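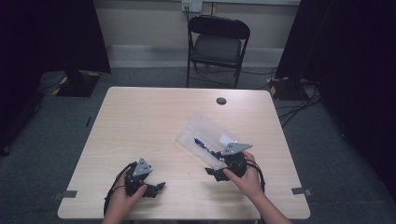

The robotics club had its second long session of the term last night and we finally got on to bagged items. For those who haven't been following, our entry for the Kerkitell student challenge is a packing task. The rules list 12 everyday objects, and a two-armed machine has to learn to pick each one up and put it in a tray. We teach it by doing the job ourselves with hand-held grippers and recording what we do.

I had the grippers for most of the evening. They are heavier than they look, and after half an hour I could feel it in my wrists. The pen in its plastic bag is the one I had been putting off. The bag is slippery and flat, so there isn't much to get hold of. If you come at it from above, the jaws slide across the film and you end up pushing the thing about the table. What works better for me is closing on an edge with one gripper and keeping the other close by to steady it.

We have set ourselves a target of 210 good recordings before the end of April, and up to 600 if the disk space holds out. A good one has no dropped items and no long pauses while the person decides what to do next. I threw away 11 of mine, mostly for pauses. I hadn't noticed how often I stop to think until I watched them back.

There was a fair bit of arguing over whether to use the Ovham software or stay with Pakari, which we used last year. Ovham makes it quicker to trim the start and end of each recording. Pakari is slower but everyone knows it, and the first-years have only just learned it. We are staying with Pakari for now. I voted the other way, but I can see the point.

The cables are still a nuisance. I would like a bit more slack on the left one — it pulls when I turn my hand over — and I have put that on the list along with new tape for the corners of the table.

The Becerra room is ours until nine in the evening for the rest of term, an hour later than before. That should be enough for two people to take a turn each session, with time to check the recordings before we pack up.

Next time we are doing the soft items, starting with the sponge and the folded cloth. I have asked for the first turn, while my wrists are still fresh. Anyone in the club who hasn't tried the grippers yet should put their name on the sheet by the door.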